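Durnusley Opens Traffic Study of Wide Intersections

The Durnusley Transportation Office has begun a comparative study of wide city intersections. The work is led by Tekle Gebremichael, a senior planner, with technical support from the engineering firm Escobedo. Its findings will be used in the redesign of the Zesevach Avenue crossing, which is scheduled to go before the city council in February.

Staff are reviewing how cars, bicycles and people on foot share a large paved area during busy periods. Lines of cars passing through the junction are of particular interest, as they affect how long other users must wait. 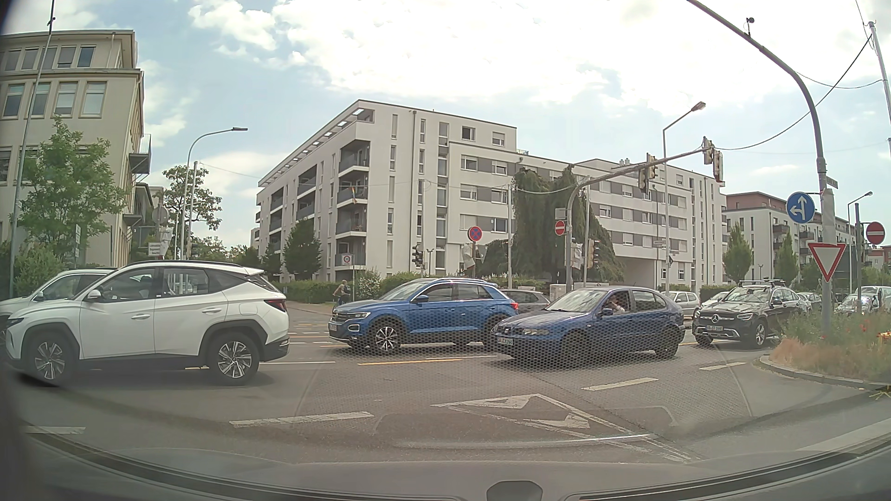
Will the study delay work already planned on Zesevach Avenue?

Resurfacing will go ahead as scheduled. Only the final lane markings and signal positions depend on the results of the study.

The office is also examining pavement markings. At present, drivers on Zesevach Avenue have few painted guides once they leave the stop line. The junction under review uses dashed lines across the roadway, with signals and round blue arrow signs hung from a cable overhead. Direction signs are stacked on a pole at the right, so that drivers can read them as they wait.
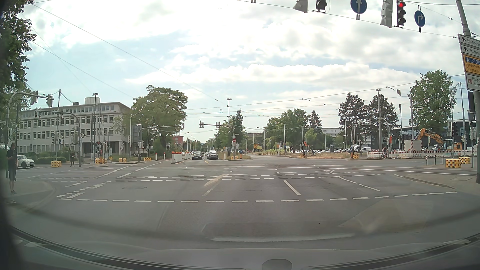
Walking, Cycling and Deliveries

A second part of the study deals with people outside cars. Escobedo has been asked to prepare 5 layout options, each with a marked route for bicycles and a separate crossing for pedestrians. Cargo trikes, such as the yellow Deutsche Post model, will be considered as a vehicle type of their own - they are wider than a standard bicycle and need more room to turn.

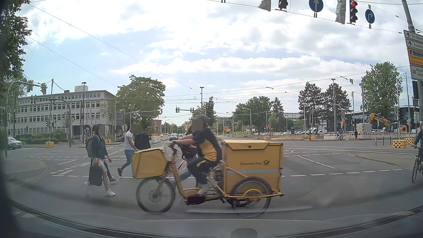

The office received 306 written comments during the first round of public input. Many came from residents of the Testano district, who asked for longer walk signals and a safer route to the library. Owners of property within 200 feet of the crossing will receive the draft layouts by mail. Printed copies will also be available at the Transportation Office front desk, which closes at 5 p.m.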